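Welum Storage Building – Walk-Through, 10/11/25

Front door: Closes and latches. The sticker says "fire rated," but I found no paperwork to back it up.

Extinguisher, hall: Tag 244. Gauge in the green. Last signature is a scribble, so I'm marking it unconfirmed.

Extinguisher, loading side: Tag 211. Bracket loose. Reported fixed in the last report. It moves when I touch it.

Exit lights: 2 tested, both lit on battery. Iltik claims they hold for the full rated time. I'd like to see that done with a clock running.

Work surfaces: Pass.
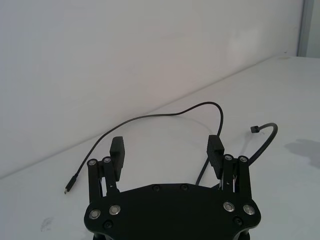 Work surfaces – white tabletop.

Shelving: Load sign reads 500 lb per shelf. No maker's name on it and no sign of who came up with the number. Treat as unrated until Stumow sends the sheet.

Floor drains: Clear, according to the log. The grate by the sink was screwed down, so I can't say.

First aid box: Stocked. Burn gel out of date.

Recheck: Bracket and shelving, before the end of October.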